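Search posts, people, shows

Judite Guerreiro
Thread · 4 min read

I have now watched all of season one of Skalwood, the family sitcom everyone at work has been quoting at me since December, and I have thoughts. They are mostly about the kitchen.

The setup, if you've been spared: three adult siblings inherit their father's failing bowling alley in a town called Nedwood, and none of them can bowl. That joke is used up by the first commercial break. The show then has 7 more episodes to fill and fills them surprisingly well.

Oldest sister Kennedy is the reason to watch. She's a tax preparer who came home for the funeral and has been leaving "tomorrow morning" ever since. By episode four her suitcase has its own chair at the dinner table and people pass it the rolls.

Middle brother is the one the writers think is the reason to watch. He has a catchphrase. I won't type it out. You'll hear it in the grocery store soon enough.

Youngest brother mostly stands in doorways holding a mug. I assume there was a subplot and it got cut for time. He's very good with the mug.

OK, the kitchen. These people are broke. We're told so every six minutes. There is an entire episode about whether they can afford to fix lane 8. And yet the kitchen they fight about it in could seat my whole extended family plus the people we don't speak to.

I know, I know, the cameras need somewhere to go. But my first apartment had a kitchen where you had to close the fridge to open the oven, and I would have loved to see somebody cry about money in there. 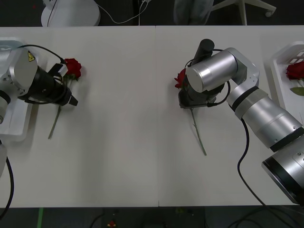

Anyway, episode five is the good one. The bank episode. Kennedy rehearses her loan speech on everybody in town, including the dentist while he's working on her, and by the time she gets to the bank the loan officer has already heard it from two people and has notes.

It's also the only episode where the money feels like money. She needs $1,000 by Monday's league night, I think? The show is vague about when league night is. It seems to happen whenever someone needs to be interrupted.

Episode six is the romance one and I'd call it skippable. The new guy runs the shoe counter. He and Kennedy reach for the same pair of size 8s. Music plays. I got up and unloaded the dishwasher and came back and they were still holding the shoes.

Several of you have asked whether it gets better after the pilot. Yes. The pilot has a narrator, and in episode two he's gone without a word. I like to think he asked for more money.

Several of you have also asked whether it's coming back. As of this morning, Ikeck (the streamer, for those of you with only five subscriptions) has said it is "excited about the future of Nedwood." I've been told a company was excited about my future. I had a box of desk stuff in my trunk by three o'clock.

The cast keeps posting pictures of each other at lunch, so either they're filming or they just like lunch. One of them was wearing the bowling shirt. The replies under that have 100 theories in them and I read every one while my pasta boiled over.

If there is a second season, my requests are small. Give the youngest brother a sentence. Let Kennedy bowl one decent frame. Find out who's been paying the electric bill, because that sign out front never goes off and it has to be costing them a fortune.

And please don't do the thing where they get rich. The finale leaves a certain envelope unopened on the bar and I've seen enough television to be nervous about it. A sitcom family with money is just people redecorating.

Someone just replied that the envelope is clearly from the shoe guy. It has a window in it. Shoe guy is not sending window envelopes. That's a bill or it's jury duty.

Muting this now, I have a dishwasher to finish. If you're starting tonight, skip the "previously on" before episode seven. It gives away the trophy.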